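How to Season and Care for a Wooden Cutting Board

I've been oiling cutting boards for years and I still get a kick out of it. You take a dull, thirsty piece of wood, rub something into it, and the grain jumps right out at you! It costs next to nothing and you can do it while dinner is in the oven.

What you'll need

Food grade mineral oil
Board cream or a lump of beeswax (optional, but lovely)
Coarse salt
Half a lemon
Fine sandpaper, 220 grit or close to it
Two old cotton T-shirts, cut up

Skip olive oil, sunflower oil and anything else you'd cook with. They go rancid in the wood, and the smell is very hard to get out again. I learned this on a maple board that I'd rather not talk about.

Step 1: Clean it properly

Wash the board with hot water and a little dish soap, both sides, even if you only ever cut on one. Then scatter a good handful of salt over the top and scrub with the cut side of the lemon, squeezing a bit as you go. Leave it for 5 minutes, scrape off the gray slush (so satisfying) and rinse.

If your board has a groove around the border, run a folded rag along it with your fingertip. Salt loves to hide in there.

Step 2: Let it dry, and I mean dry

Stand the board on its edge so air gets to both faces. Overnight is the minimum. In August, when my kitchen is sticky, I give it a full day and a half. Oil won't soak in where there's still water, and a board that dries on one side only will cup. Mine rocked like a seesaw for a month before it settled down.

Step 3: Sand if it feels fuzzy

Run your palm over it. Smooth? Go on to the next step. If it feels like a cat's tongue, sand lightly with the grain, wipe off the dust with a barely damp cloth, and wait another hour. End grain boards take more elbow grease, so put some music on.

Step 4: Oil

Warm the bottle in a mug of hot water first. My neighbor Yen-ting Poon got me doing this and the oil spreads so much more easily. Pour a puddle in the middle and push it outward with the rag until the whole surface looks wet, then do the sides, the back, and inside the handle if there is one. A brand new board will drink it up and ask for more. Keep going until it stops.

Leave it for 10 hours or so if you can stand to. Wipe off whatever is still sitting on top.

Step 5: Wax

Rub on a thin layer of board cream with a clean piece of T-shirt, small circles, then wait 20 minutes and buff. I use the Skivano one that comes in a flat tin, but homemade works beautifully: four parts mineral oil to one part beeswax, melted together in a jar set in simmering water.

How often?

A new board wants oil once a week for the first month, then monthly. The water test will tell you. Flick a few drops on, and if they bead up you're fine. If they sink in and leave dark spots, get the rag out.

A few things people ask me

Can it go in the dishwasher? No, please don't! The heat opens up the glue joints.

Garlic smell that won't leave: baking soda and water, mixed to a paste, ten minutes, rinse.

Small cracks can be filled with melted beeswax and scraped flush once it hardens. Big ones you can fit a fingernail into mean the board is ready to retire as a plant stand.
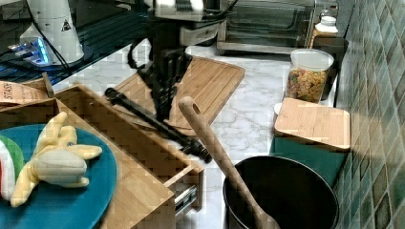
Bamboo is a little different. It's harder and tighter, so it takes in less oil and you can get away with doing it every other month. Go easy with the sandpaper too, as it splinters if you go across the fibers.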